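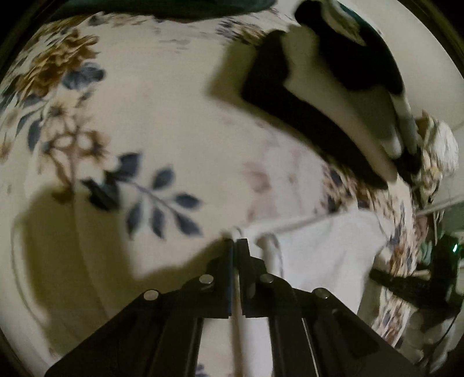 ## Progress report: open day and demonstration of the hand-held gripper

Prepared by Aníbal Marinho for the Drolon programme office, 9 Apr 2021

### 1. What was planned

In the work plan we promised one open day before the end of the second period. The purpose was to show to the visitors how people record household tasks with a hand-held gripper, and to let them try it themselves. We also wanted to get opinions from persons who do not work with robots every day, because the last review asked us for this.

The open day took place in February in the Prurkel house, in the flat on the ground floor. Our partner Hafþórsson lent us the flat for the whole day and did not charge for it.

### 2. How the day went

We received 152 visitors. The list was open for more, but the rooms are small and we closed the registration early. The visitors came in groups and each group stayed for one demonstration and a short talk. Seven groups came from local schools and care services, and the others were private persons.

The demonstrations were in the bedroom, the kitchen and the hall. In the bedroom the task was sorting and folding on the bed, with the ordinary bedding left as it was. The flowered sheet was a good test for us, as there are large blossoms and dark blue leaves printed all over it and small things are not so easy to find on such a background. A flat white cloth on top of it is much simpler. The black jaws of the gripper are easy to see against both.

Visitors asked mostly about the weight of the tool and about what happens with the recordings. A few wanted to know why we do not use gloves. The person who led the bedroom group answered that the jaws of the hand-held tool have the same shape as the jaws on the Drimalero arm, so the movements can be used again without a big change. This answer was short and it was well understood. I propose to put it on the first poster next time.

### 3. Recordings

With the recordings from the open day, the collection has now 1,754 sequences. The target for this period was 1,000, so we are ahead of the plan. Not all of them are of the same quality. When a visitor moves the hand quickly, the picture becomes blurred, and strong shadows of the arm fall on the bed. We keep these sequences in a separate folder until we have decided about them.

All visitors who tried the gripper signed the consent form before. The forms are kept in the Prurkel office.

### 4. Difficulties

- The bedroom was too dark in the afternoon. We asked for a second lamp, but it came only after the last group.
- Cables on the bed disturbed the folding task. For the next event we would like to lead them behind the headboard – Hafþórsson has agreed to this.
- The kitchen group was always late, and the hall group had to wait.

### 5. Costs

The open day was paid from the budget line for public events. We spent less than planned on printing and more on transport. The detailed table will be sent together with the yearly statement. We do not ask for any change of the budget.

### 6. Next steps

We will finish the checking of the new sequences and send the list of rejected ones to Drolon. After this we will repeat the bedroom task on the Drimalero arm with the same sheet. A smaller demonstration for the care services is under discussion, and we would be grateful if the programme office could tell us whether someone wishes to attend.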